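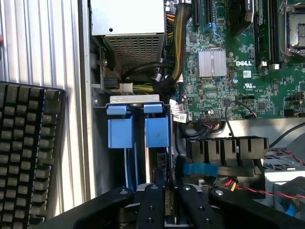

Drucken | Als E-Mail versenden

Projektbericht: Ein Greifer, der alte PCs ausschlachtet

Angefangen hat das Ganze im Dezember in der Gemeinschaftswerkstatt Jurkby, mit einem Stapel ausgemusterter Bürorechner und einem Roboterarm, für den wir noch kein richtiges Thema hatten. Kristof Kramer, unser Betreuer, wollte ein Projekt, bei dem man am Ende etwas anfassen kann. Ich wollte etwas, das nicht schon wieder bunte Würfel stapelt. Also Demontage! Laufwerke, Kabel und Steckkarten raus aus dem Gehäuse, möglichst ohne dass dabei die Hauptplatine zu Bruch geht.

Im Team waren wir zu dritt: Hajar Berrada (Steuerung), Eugeniusz Kalinowski (Mechanik) und ich, Naa Ackah, für Kamera, Auswertung und das Aufschreiben, was man an diesem Bericht hoffentlich merkt.

Der Greifer

Eugeniusz hat drei Versionen gebaut. Die erste hatte zwei breite Backen und kam in kein Gehäuse richtig rein, ohne am Netzteil hängen zu bleiben. Die zweite war schmaler, hat sich dafür aber beim Zudrücken verbogen wie ein Plastiklöffel. Jetzt haben wir vier schwarze, flache Finger nebeneinander, jeder oben mit vier Schrauben befestigt. Das sind 16 Schrauben, und ich habe sie an einem einzigen Abend dreimal alle wieder rausgedreht (falsche Ausrichtung, falsche Unterlage, dann doch wieder die erste Unterlage). Schraubensicherung haben wir danach auch benutzt. Hätte man früher machen können.

Die Kamera sitzt direkt am Greifer und schaut mit nach unten ins Gehäuse. Am Anfang hing sie an einem Stativ neben dem Tisch, aber sobald der Arm sich über den Rechner beugte, hat man nur noch Arm gesehen.

Das Übungsobjekt

Unser Standardpatient ist ein Dell-Tower mit grüner Platine. Für uns war er ein Glücksfall, weil die Laufwerkshalterungen blaue Verriegelungen haben und sich farblich schön vom ganzen grauen Blech abheben. Hajar hat sie als Orientierungspunkte genommen: Erst die blauen Laschen suchen, dann von dort aus alles andere anfahren. Das Netzteil mit seinem Lochgitter taugt auch ganz gut dafür, solange das Licht nicht direkt von oben kommt.

Schwierig sind die Kabel. Das dicke gelb-schwarze Bündel, das aus dem Netzteil kommt, liegt nach jedem Handgriff ein bisschen anders, und ein blaues SATA-Kabel sieht für unsere Farberkennung leider genauso aus wie eine blaue Lasche. Wir haben zwei Wochen gebraucht, bis das Programm den Unterschied einigermaßen verstanden hatte. Am Ende half ein simpler Trick: Hajar lässt zusätzlich die Form prüfen, und alles, was zu lang und zu dünn ist, fliegt raus.

Die Versuche

Für die Auswertung habe ich 95 Durchläufe protokolliert, zuerst in einem Heft und später in einer Tabelle, nachdem jemand Kaffee auf das Heft gestellt hatte. Insgesamt kamen 3226 Bilder zusammen. Von Hand beschriftet habe ich davon 1000, dann konnte ich keine Stecker mehr sehen.

Was inzwischen gut klappt, ist das Greifen von kantigen Teilen, die frei zugänglich sind. Was nicht gut klappt: alles, was man vorher entriegeln muss. Drücken und gleichzeitig ziehen ist für vier starre Finger einfach eine gemeine Aufgabe. Zweimal haben wir den halben Rechner mit angehoben, weil ein Stecker nicht losließ. Seitdem wird das Gehäuse mit Zwingen am Tisch festgemacht, und der Arm bricht ab, wenn der Motorstrom zu hoch wird.

Olga Meireles aus dem Parallelprojekt hat uns weiche Überzüge für die Fingerspitzen gegossen. Die halten toll, hinterlassen aber Krümel, die man danach zwischen den Speicherbänken wiederfindet. Da probieren wir gerade eine härtere Mischung.

Was ich anders machen würde

Den Not-Aus früher einbauen! Wir hatten ihn erst nach dem ersten verbogenen Finger. Außerdem würde ich den Arbeitsplatz kleiner planen, bei uns liegt die Tastatur direkt neben dem Gehäuse, und wenn der Arm zur Seite schwenkt, tippt er gelegentlich mit.

Offen ist noch das Ablegen. Im Moment kommt alles in dieselbe Kiste, egal ob Laufwerk oder Kabel. Hajar will drei Kisten und eine Sortierung, Eugeniusz will erst einen vierten Greifer bauen. Den Quelltext und die Druckdateien gibt es auf dem Werkstattserver im Ordner Skunow.

Seite drucken | Per E-Mail weiterempfehlen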